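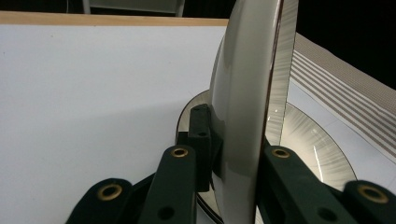

News > Home & Interiors

Dudach adds round mirror with domed back to its bathroom range

22 July 2026 | By Nandini Suvarna

Homeware firm Dudach has added a round mirror to its Avunus bathroom range, with a smooth grey-white plastic cover over the back and a thin metallic rim. It goes on sale in 70 shops and on the firm's website.

The back is domed, so the mirror stands a little way off the wall when hung. Dudach says shoppers had asked for a mirror that could also be used on a windowsill or in the middle of a dressing table, where the rear is on show. Earlier mirrors in the range had a flat board at the back and were meant for walls only.

The Avunus range began in February with 40 items, mostly shelves, hooks and soap dishes. The firm asked 433 customers what was missing and a mirror came top, ahead of a towel rail and a stool. The towel rail is still being worked on - it is due next year.

Buyers can choose between a wall fixing and a low stand, both sold separately. The stand is made by Flukmont, which already supplies the feet for Dudach's shelving. Anyone hanging the mirror on tiles will need their own drill bit and plugs, as only screws are packed with the wall fixing.

Dudach advises cleaning the plastic cover with a damp cloth and keeping glass spray off it. The mirror comes with a guarantee of 3 years, the same as the rest of the range.

Tags: bathroom, mirrors, Dudach, new in shops

Shares: 3 | Comments: 0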